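**Chamado 701 — Impressora de etiquetas do armazém Cernden imprime em branco após atualização do servidor de filas**

**Estado:** resolvido, em observação
**Prioridade:** 2
**Responsável pelo atendimento:** Gorazd Mujić
**Serviço afetado:** Lillus (emissão de etiquetas de expedição)

**Descrição inicial**

A unidade Cernden comunicou, às 7h40, que a impressora térmica do balcão de expedição passou a avançar etiquetas em branco. O equipamento não apresenta código de erro no visor. Os pedidos constam como «impressos» no Lillus, o que impede a reemissão automática e obriga o operador a reabrir cada registro manualmente. A unidade Olov utiliza o mesmo servidor de filas e não relatou anomalia.

**Registro das verificações**

8h15 — Confirmada a comunicação entre o servidor e a impressora. O autoteste interno foi impresso com nitidez, o que exclui defeito na cabeça térmica e no rolo de etiquetas.

8h50 — Enviado trabalho de teste diretamente à porta do equipamento, sem passar pela fila. Impressão correta.

9h20 — Enviado o mesmo trabalho pela fila. Etiqueta em branco. O problema fica restrito ao tratamento do arquivo pelo servidor.

10h05 — Comparadas as configurações das filas de Cernden e Olov. Na fila de Cernden, o driver foi substituído pela versão genérica durante a atualização de agosto. A fila de Olov manteve o driver Bawa, fixado por política local.

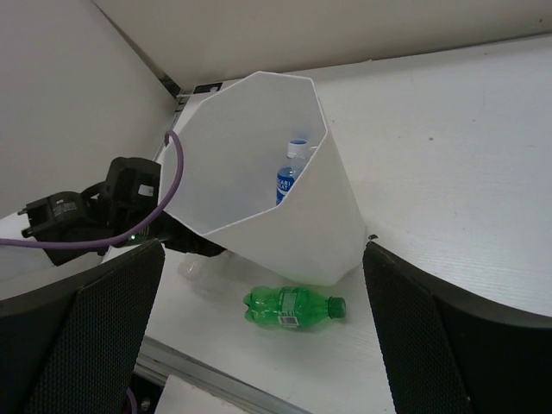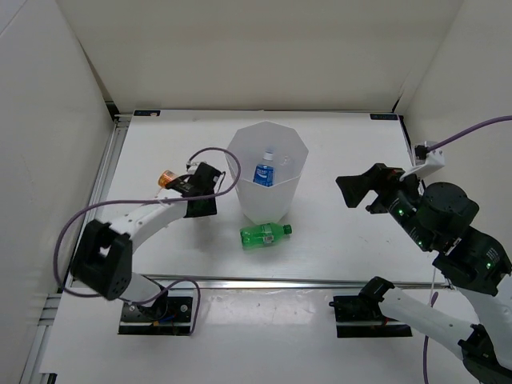 10h45 — Reinstalado o driver Bawa na fila de Cernden. O primeiro trabalho saiu com texto, porém deslocado para a direita, com perda dos últimos dígitos do código de barras.

11h10 — Verificado que a reinstalação restaurou a largura padrão de 80 mm. O modelo de etiqueta em uso no Lillus foi cadastrado com margem própria, que se soma à margem do driver. Margem do driver zerada e serviço de filas reiniciado.

11h25 — Impressas duas etiquetas de teste. Texto centralizado e código de barras lido pelo coletor da expedição.

11h40 — Iniciada a reemissão dos 133 registros marcados indevidamente como impressos. A operação foi feita por lote, com o filtro de unidade ativo, para que não houvesse duplicidade em Olov.

12h30 — Reemissão concluída. A chefia da expedição confirmou o recebimento de todas as etiquetas do lote.

**Causa identificada**

Substituição do driver específico pelo genérico durante a atualização do servidor. O driver genérico aceita os comandos de avanço do papel, mas descarta o bloco gráfico, e devolve ao Lillus a confirmação de sucesso.

**Providências**

- Driver Bawa fixado por política também na fila de Cernden.
- Valores de margem e largura anotados na ficha do equipamento.
- Solicitada à equipe do Lillus a revisão do critério de «impresso», hoje baseado apenas na resposta da fila. Pedido ainda sem prazo.

**Orientação às unidades**

Caso o sintoma se repita, solicita-se que o operador não desligue a impressora nem esvazie a fila antes do contato com o suporte — os trabalhos retidos são necessários à análise. O autoteste pode ser executado mantendo-se pressionada a tecla de avanço. A etiqueta resultante deve ser guardada e o número deste chamado, informado na nova abertura.

O chamado permanece em observação até o próximo fechamento mensal da expedição.

Gorazd Mujić
Suporte a Sistemas de Expedição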